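Course: Service Robots in Homes, practical part
Handout 4 – Looking after the gripper and the wrist camera
Teacher: Merja Hakala. Text by Raimo Niskanen, with corrections from Hertta Oksanen. Version of March 2020.

Please read this before you come to the practical. We will not have time to read it together, and the groups which have not read it usually lose the first half of the session.

## What the handout covers

The course has one mobile robot with an arm, a parallel gripper and a small camera mounted near the wrist. In the plan of the course the robot is called Irar, and we use the same name here. The handout is only about the outer end of the arm: the gripper, its links and screws, the fingertips, and the camera. The base, the wheels and the battery belong to Handout 5, which Heikki Karppinen is writing.

In a factory cell the gripper meets the same part all day, on the same fixture. In a home it meets cloth, glass, lacquered wood, crumbs and hair. The wear is therefore of a different kind. The links do not carry much load, but threads wind themselves around the pivots, and the fingertips become greasy from touching things that people have touched. Most of the work described below is cleaning and checking. Real repair is seldom needed.

## Words we use

**Base plate.** The flat part in the middle, between the two fingers. On our gripper it is black.

**Link.** A metal arm which carries the fingertip. Each finger has an inner and an outer link.

**Pivot screw.** The screw on which a link turns. It must not be tightened like a normal screw. If you do so, the link will move stiffly or stop.

**Cap screw.** The hex socket screw on top of the linkage. This one is tightened to a fixed value.

**Fingertip.** The black angled end part which touches the object. It is changed as a pair, never alone.

**Home opening.** The position of the fingertips when the gripper is fully open. It is the zero for all our measurements.

## Before you touch the gripper

1. Drive the arm to the service pose with the pendant. Do not push it there by hand.
2. Press the stop button and wait until the lamp on the shoulder is steady.
3. Put the lock pin in the elbow. The pin hangs on the red string.
4. Write your name and the time in the service book. If the last line is not signed, ask before you continue.

Take off rings and watches. Long sleeves should be rolled up – the outer links have a narrow place behind them where cloth can be caught.

## Cleaning

Use the grey cloths from the Bindska box, a soft brush and the weak cleaning liquid. Do not use the strong solvent from the workshop, it makes the fingertips hard and they begin to slip.

Start with the brush and go from the base plate outwards. Turn the brush a little at each pivot, so that threads come out and are not pushed further in. If a thread is wound tightly, lift it with the plastic hook and cut it. A metal needle scratches the links and is not allowed.

After this, wipe the fingertips. Wipe the inner side in one direction only and use a clean part of the cloth for the second fingertip. Let them dry for nine minutes before any grip test. This number comes from the older instruction by Gunnlaugur Egilsson and we have kept it, although in a warm room a shorter time would probably be enough.

The camera window is cleaned last, with a new cloth. A cloth that has been on the links has small metal dust in it.

## Checking the screws and links

Look at the screws first without any tool. Every cap screw has a thin line of marking paint which continues to the link. When the line is broken, the screw has turned. Write it down before you correct it, also if it is only a very small movement.

Then move each finger through its full range in manual mode, at the lowest speed. Listen and look. Both sides should begin to move at the same moment. If one side begins later, there is play in a pivot or dirt in it, and you clean again before you think about replacing parts.

The gripper counts its own closings. At every 500 closings we do the check as written above. At every 1000 closings we also take off the fingertips and look at their back side for cracks. The counter is on the second page of the pendant, under "Tool". Do not reset it after the small check, only after the large one.

Rissanen delivers the spare fingertips and the pivot screws. They come in a bag with a number, and the number goes to the service book together with the date. An old pivot screw is never put back, even when it looks good.

## Checking the camera view

When the gripper is clean and the links move well, the lock pin is removed and the arm is driven to a place with furniture. We do not check the camera against the white wall of the workshop. A white wall hides almost every fault. It is better to have a patterned fabric at the back and a smooth or shiny surface near the gripper, because the first shows loss of sharpness and the second shows what reflections do.

The fingers should be open for this check. Compare the left and the right side: the links should enter the view at the same height, and the base plate should be in the middle, with its printed text level. In a good view the scrolls of a damask sofa can be followed with the eye also between the cushions, and the tips stand free in front of the background.

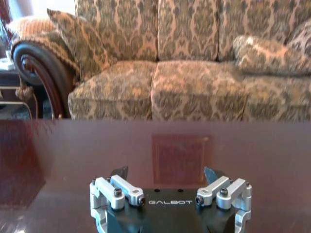
## Shiny surfaces

A lacquered tabletop works almost like a mirror. It gives back a bright square from a window or a picture, and it gives back the furniture behind it, in a blurred and darker form. For the person at the pendant this is no problem. For the software it can be one. A bright reflection between the fingertips may be taken for an object, and a depth value measured through a reflection is often too large. The gripper is then driven lower than it should be.

Follow these rules when the arm is over such a surface:

- Use the lowest speed for the last part of the movement.
- Do not trust a single depth value. Move the arm a little to the side and read again. A real object stays in its place on the table, while a reflection wanders.
- Wipe the table if there are streaks. They are also seen by the camera, and the software sometimes makes edges of them.
- Never lower closed fingertips to the wood in order to "feel" the surface. The marks stay in the lacquer.

In October the group at Zutthorpe tried a matt cover on their table. The depth values became better, but with the cover the test was no longer like a home, and they took it away again. We think the same way and work on the bare surface.

## Faults and what to do

| What you notice | First step | If it continues |
|---|---|---|
| One finger begins to move late | Clean both pivots on that side | Change the pivot screw |
| Fingertips meet with an offset | Look at the paint marks | Loosen, align and tighten the cap screws |
| Object slips although the force is right | Wipe the fingertips | Change the pair |
| Base plate looks turned in the view | Check the camera bracket | Call Merja Hakala |
| View is soft on one side only | Clean the window with a new cloth | Call Merja Hakala |
| Clicking sound when opening | Stop, look for a thread or crumb | Do not continue, write in the book |

The camera bracket is not opened by students. The calibration is lost when it is moved, and to make it again takes most of a day.

## Your task in the practical

Work in pairs. One person does the work and the other reads the step aloud and writes, then you change for the second finger. Your report should contain the counter value at the start, the condition of each paint mark, what you found in the pivots, and a short judgement of the camera view over the table. Two pages are enough. Please write what you saw, also when it is "nothing special".

As a help for the form, the report on page 54 of the course folder is a good model. Its counter value is missing, so do not copy that part.

Bring the report to Hertta Oksanen before the next lecture. Questions about spare parts go to Raimo Niskanen, in the room beside the store.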